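3.2 Wall color and reported room comfort

The second part of the study dealt with interior paint. Residents of the Murnen buildings had complained for years that north-facing rooms felt colder than the rest of the apartment, even where the radiators were the same size and the measured air temperature was the same. We wanted to know how much of that complaint followed the color on the walls. The survey went to 540 households in January and was returned by 438 of them. Of these, 204 lived in apartments with at least one room painted in a dark or muted shade.

Figure 4. Plain rendered wall surfaces: dark gray-green, with a lighter mauve-gray plane to the right.

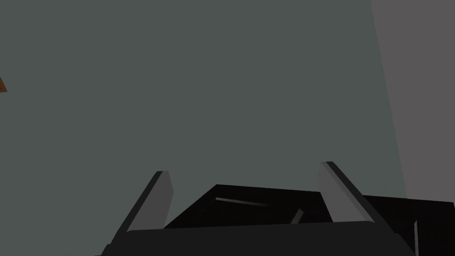
Przemysław Rutkowska and Huiling Guo
Section authors. Correspondence on the paint survey should go to the second author.

Respondents rated each room on a seven-point scale from "much too cold" to "much too warm." They were asked to do this twice, once in the morning before the curtains were opened and once in the evening with the lamps on. They also named the wall color in their own words. We did not hand out a color chart at this stage. A pilot round with the Plollemier chart had shown that people spent a long time choosing between neighboring chips and then left the comfort questions blank.

The free color names had to be sorted afterward. "Green," "gray," "sage," "army" and "pond" were all used for what the building records list as a single paint, Grultard 79. Both authors sorted the names separately and then compared lists. Most disagreements concerned grays with a little green or a little purple in them. We settled these by going back to the paint records where they existed, and by dropping the room where they did not.

Rooms with dark walls were rated colder than rooms with light walls in the morning. In the evening the difference was smaller, and in rooms lit by more than one lamp it could not be told apart from zero. Air temperature did not explain the gap. The loggers, placed on an inside wall at chest height, gave nearly the same readings in both groups. Surface temperature was not logged, and a colder outside wall could still account for part of the result.

We also asked who had chosen the color. Tenants who had picked a dark shade themselves rated the room warmer than tenants who had moved in and found it that way. This was the largest difference in the whole survey — larger than the one between north-facing and south-facing rooms. It held for owners and renters, and it held after the first two years in the apartment, when we had expected people to stop noticing the paint at all.

3.3 Adjoining colors

A further question concerned rooms painted in two colors. In the older Murnen buildings it was common to paint the long wall dark and the short wall or the door side in a paler gray. The two paints meet at the corner, and residents often wrote about that corner in the comments box. Some said the pale side looked pink next to the green. Others said it looked dirty. The same pale gray, used alone in a hallway, drew almost no remarks of this kind.

This is what would be expected from simultaneous contrast, in which a neutral color takes on a slight cast opposite to the color beside it. Figure 4 (continued) shows another pairing of a gray-green wall and a lighter, slightly warmer gray.
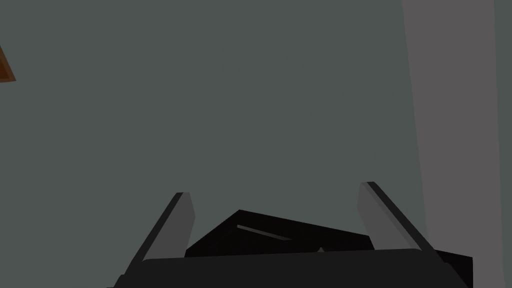 In a written comment on an earlier draft, Xue objected that contrast was being asked to do too much work here, and that a tenant who calls a wall dirty may simply have a dirty wall. The comment went on to say that repainting dates should be entered into the model before anything is said about color at all.

We accept the point about dates. Repainting records were available for 79 of the two-color rooms, and in these the word "dirty" was used more often when the paint was older. The word "pink" showed no such pattern. Tenants in freshly painted rooms used it as freely as tenants in rooms that had not been touched in a decade. We have therefore kept the two kinds of comment apart in the tables and treat only the second as a matter of contrast.

Gloss was recorded but not analyzed. Nearly every room in the sample had a matte finish, and the few kitchens with washable paint were too different in other ways — steam, tiles, stronger ceiling lights — to be compared with bedrooms. The next section turns to floor coverings, where the same households were asked a shorter set of questions.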